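Section 6. Handling thin and see-through parts safely

I put this section together after my first month running the Erkevero cell, mostly out of notes I kept scribbling on the back of the Skonano checklist. Malachy Sheehan went through it with a red pen in October, so if a rule sounds stricter than you're used to, blame him (he's usually right, though).

Clear strips, film and sheet edges are the parts people get hurt around, and it's rarely the gripper's doing. You lean in to see whether it's holding anything, and now your face is in the work area. So please do these in order!

Before you start

1. Check that the shop rules are posted by the cell and that you've signed the current sheet. The one with Tadhg Breathnach's name at the top is the old one.

2. Put the arm in reduced speed mode. The light on the pendant goes from steady to blinking. If it doesn't blink, stop and go find Honeylyn Rivera.

3. Wipe both fingertip pads with a dry, lint-free cloth. I used to use the alcohol wipes and I've quit doing that, they leave a film.

4. Try each pad with your thumb. It should feel snug on its bracket. If it wiggles, tag the gripper out and write it in the log.

NOTE: Steps 3 and 4 are done with the arm in protective stop. Yes, even when you're in a hurry. I keep one hand on the pendant the whole time anyway.

Setting the grip

5. Load recipe 27 from the Findum menu. Recipe 151 has nearly the same name and it's for rigid blocks, so read the number twice.

6. Start at the lowest force and go up one notch at a time. Thin plastic bows before it slips, and once you see a bow you've gone far enough. Back off one notch and save.

7. Run the pick at reduced speed, and stay behind the yellow line while the arm is moving. Watch on the wrist camera screen instead of walking up to the table.

CAUTION: Don't reach between the fingers to straighten a part, ever. Hit protective stop, wait for the blinking light to go solid red, then open the gripper from the pendant and take the part out by its ends. Wear the cut-rated gloves, because film edges will open up a knuckle before you feel a thing.

Checking the hold

8. Look for shine. A clear part barely shows up against a pale wall, but its reflections do, and those are what I go by. If you can't find any highlight near the pads, treat the grip as unknown and stop the arm.

9. Expect blur while the arm is traveling. Don't call a pick good or bad from a blurry background; judge it by the pads and the part.

10. Do more than 6 slow picks before you go back to normal speed, and have a second person initial the log. Ka-ming Mok will sign for either shift.

NOTE: If you change the pads, you start over at step 1. The Hanrahan spares are in the drawer under the pendant, 2 to a bag, and please swap both sides together. 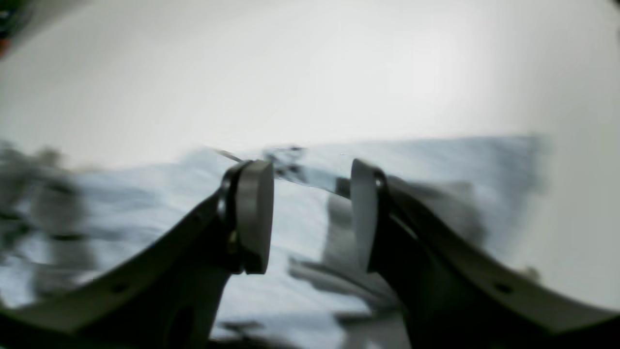
Fig. 6-2. Clear strip at the fingertip pads, wrist camera view.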